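Section 3: Opening the Tower and Fitting the Nuler Fan Controller

Read this section through once before you pick up a screwdriver. Most people don't, and most people then ring Hafþór Bundgaard on the support line, where he reads it to them.

Before you start

You will need:
a number 2 Phillips screwdriver
the Nuler controller and its two leads
a torch, or a phone doing its best
a small dish for the screws
a clear table, by which we mean a table that has been cleared

The dish matters. Case screws are drawn to carpet, and the ones supplied by Tedow are a slightly finer thread than the ones in the tin in your garage.

CAUTION: Shut the computer down, switch it off at the wall and pull the plug out of the socket. Sleep mode is not off. Hold the power button in for 3 seconds afterwards to drain what is left.

CAUTION: Do not open the power supply. There is nothing in there for you, and the label on it is quite sincere.

3.1 Removing the side panel

1. Unplug everything from the back. If you don't trust your memory, put a bit of masking tape on each cable and write on it. If you do trust your memory, do this anyway.

2. Lay the tower on its side with the panel to be removed facing up. A folded towel underneath will save the finish on both the case and the table.

3. Undo the screws at the rear edge of the panel and put them in the dish.

4. Slide the panel towards the back of the case until it stops, then lift. Older panels may need a firm push with the heel of your hand. They do not need a chisel. (We have had the chisel conversation, and we replaced the panel, but it was a one-off.)

5. Touch a bare metal part of the chassis before you touch anything else. Repeat this whenever you come back from making a cuppa.

Note: Dust is normal. Take the case outside and use short bursts of compressed air, holding the fan blades still with a finger. A household vacuum cleaner is a fine way to build up static and an even better way to lose a jumper.

3.2 Fitting the controller

1. Find a flat bit of metal inside the case, well clear of the fans. Wipe it down and let it dry.

2. Peel the backing off the adhesive pad and press the controller into place for a slow count of ten. The pad grabs on first contact and has no interest in your second thoughts.

3. Run the power lead to a spare SATA power connector. It fits one way round. If it appears to fit both ways round, stop pushing.

4. Run the signal lead to the fan header marked on your motherboard. Manufacturers label these in lettering designed for ants, so this is where the torch comes in.

5. Connect your fans to the outputs, starting at output 1. Output 2 is ignored by the software if output 1 is empty. Védís Bech, who wrote the software, considers this a feature.

6. Tuck the loose cable away from the fan blades. Neatness is optional. Clearance is compulsory.

CAUTION: If your processor has been removed, leave the socket alone. The contacts inside it bend at a glance and the warranty on the Nuler does not cover your motherboard, your feelings or your weekend.

3.3 First start

1. Leave the panel off for now. Plug in the power cable, the monitor and the keyboard, and nothing else.

2. Switch on. The fans will run at full speed for a moment and then settle to 1,000 rpm.

3. If a fan stays below 200 rpm, switch off at the wall and check its plug. It will be the plug.

4. Once all is well, switch off, unplug, refit the panel and return the screws from the dish. One screw left over means you should count the holes. One hole left over means you should check under the table.

Note: Owners of the Stekley and Vídalín cases should see Section 4 for the hinged panel, which opens differently and falls off in its own way. 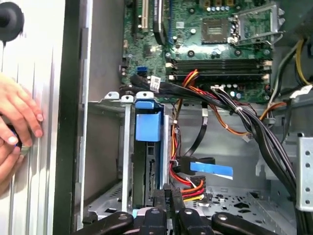

Fig. 3. Tower with the side panel removed.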